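Using the Gromutik Hand Gripper Around the House

These notes cover the second half of the build. They assume your gripper is assembled, the fingers are bolted on and the camera is connected. If you still need the parts list, go back to Tomás Falcão's page on the Jeneo board. I use the same body he does, with the yellow fingers.

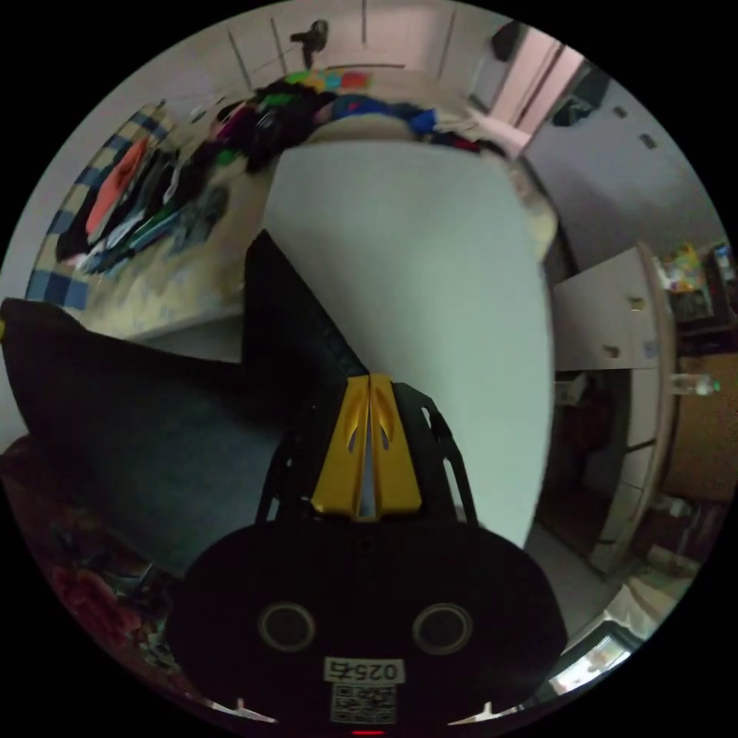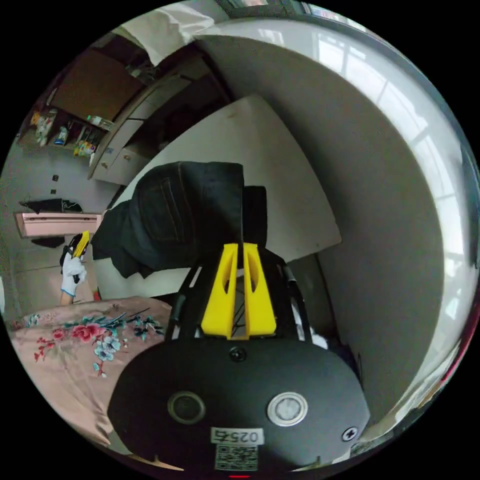
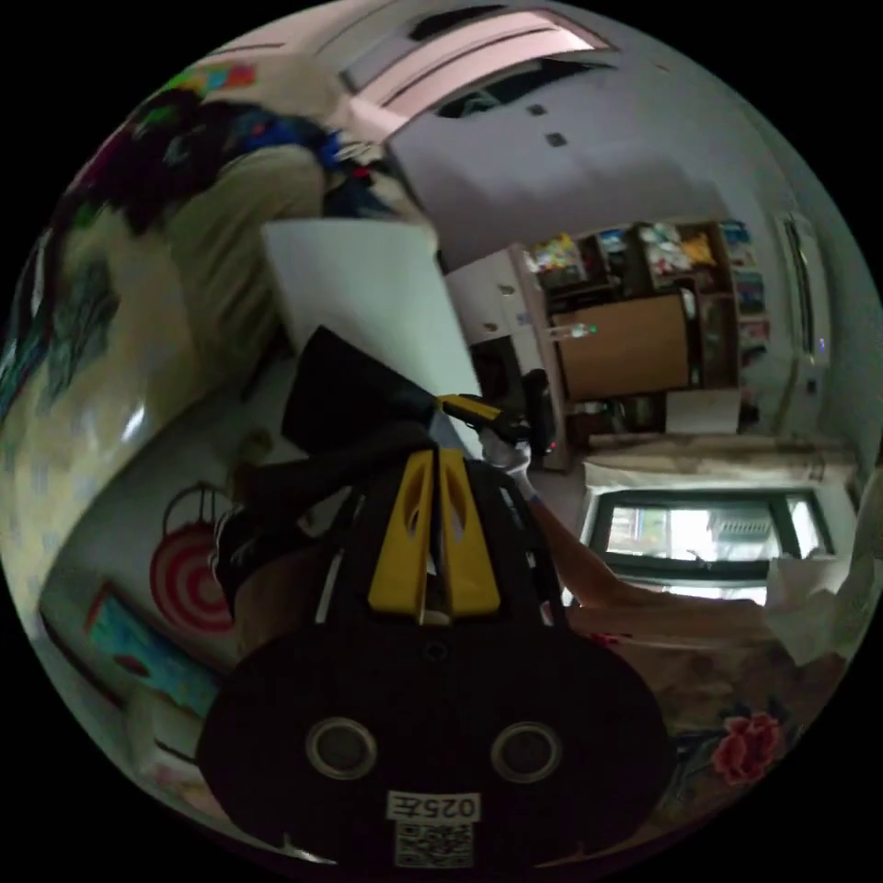 Yellow fingers on the black body, in a furnished room. In the first picture they are holding the edge of a pale sheet.

Step 1. Check the fingers. Close them all the way and look at the gap from the camera side. It should be narrow and even from base to tip. If one finger leans, loosen its 2 screws, square it up and tighten again.

Step 2. Stick the label on the face of the body and the QR code right below it. Clean the plastic with alcohol first. My first sticker peeled off in July.

Step 3. Open and close the grip 50 times with nothing in it. Listen for clicking. A click on the closing stroke means the rail is dry, so add one drop of light oil and wipe off the extra.

Step 4. Start with something flat and stiff. Come in square to the edge, close slowly, then lift. Paper bends too much for a first try.

Step 5. Move on to cloth. Pinch a fold or a seam. Flat fabric slides out from between the tips.

Step 6. Copy the recording to your computer after each session. The Zerkbridge logger stops at 4,000 frames and does not warn you.

Olga Bettencourt asked about finger pads. I use a thin rubber strip cut 16 mm long and glued inside each tip. Let the glue set overnight before you grip anything.

The finger files are in the Figueiredo folder. Print them flat side down.

Last changed 10 February 2025: added the note on pads.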